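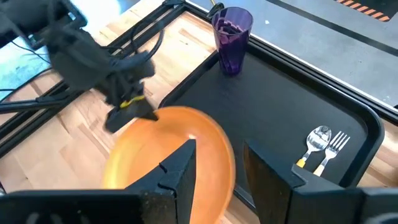 Eirlys Lewis, Automation Support, Randwood
Ticket opened 27/02/2026
Customer: Plarkmont
Subject: Table clearing stalls at the plate, or plate is dropped
Priority: normal
Status: open, waiting on customer

Fault as reported

Plarkmont want to know if the two-arm cell can clear a tray meal setting without a person standing next to it. Their contact is Catrin Sayce. She reports that the cup goes well, the cutlery goes well most of the time, and the plate is where it falls down. Either the arm stops over the rim and waits, or it picks the plate up and lets it slip on the way to the tray. She has asked for a plain yes or no on whether this is ready for the kitchen trial in Kumdale. I've told her she will get one at the end of this ticket.

Checks so far

Ran the job 10 times with the settings as delivered. Six finished with no help. The other failures were all at the plate except one, where the fork was picked up by the very end of the handle and swung round. No faults on the cup.

Swapped the job order so the plate goes first. No difference to the plate. It did make the cup slower, as the right arm then has to wait for the left to get clear of the tray.

Cleaned both sets of fingertips with a damp cloth and let them dry. Slightly better hold. Not enough to call it a fix.

Checked the cables on both wrists for drag. There is slack at full reach and nothing catches.

Reset the zero on the left arm. It was out by 2 mm in height. This matters more than it sounds. The fingers have to go one inside the rim and one outside, and when the arm thinks it is higher than it is, the inside finger presses on the dish and tips it before the grip closes.

After the reset the stall went away. The slip did not.

Deep dishes next. I wanted to see if it was the arm or the shape of the thing being held. With a proper wall to pinch, the grip is much steadier and the height error hardly matters.
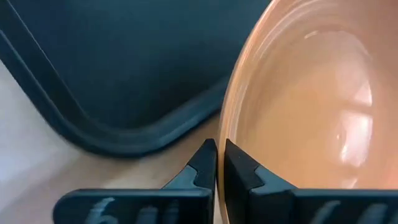 Fares Hourani: Agree on the height, but I'd look at the closing force as well. The Govindasamy settings were tuned on deep dishes and nobody went back to do flat plates. A flat plate held at one edge wants to rotate down, and light pressure won't stop it. Try raising it in small steps and stop if the rim marks. Also, please don't tell the customer it can wash up. They will ask.

Reply to Fares

Thanks. Raised the force in two steps. The first made no odds. The second stopped the slip on a slow lift, though the plate still sags if the arm moves off at normal speed. I have slowed the lift only and left the rest of the job alone. It adds time but a person would still beat it easily either way.

For the washing up question — she has already asked. I said no. Water, soap and stacked crockery are outside anything we have tested on this cell.

Layout for repeat runs

Ieuan Gwilliam asked for the starting layout to be written down so he can set up the same thing on his bench. Please keep to this:

Tray towards the back of the table. Cup upright, at the back on the left. Plate front left, flat on the wood. Loose cutlery wherever the run sheet says, but never under the plate. Keep the front right of the table clear so the left arm has somewhere to put things down.
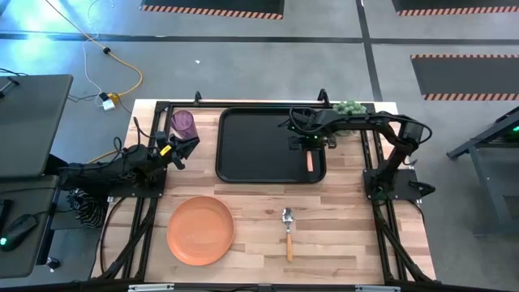
Right arm over the far end of the tray, plate and spoon on the table.

Results after changes

Second set of 10 with the zero reset, higher force and slow lift. Plate was moved every time. One run needed a restart when the spoon was nudged and the arm went to where it had been. That is a vision problem and I have raised it separately with Apolinar Aguirre.

Clearing one place took over a minute on every run in the second set. Catrin's staff do a whole table in that. I don't think speed is the selling point at the moment and I have said so to sales.
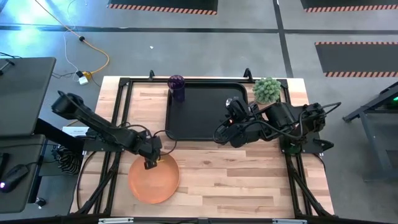
Left gripper at the top edge of the plate, right gripper by the corner of the tray.

Answer to customer

Not ready to be left alone. It can clear a known set of items from a known layout with someone in the room who can restart it. It has not been tried with food left on the plate, with anything stacked, or with items it was not set up for. We would support a supervised trial in Kumdale on that basis.

Outstanding

Spoon tracking — Apolinar.
Flat plate settings to be saved under their own name so they don't overwrite the deep dish ones — me.
Repeat on second bench — Ieuan.
Customer to confirm which plates they use, with a sample sent if possible.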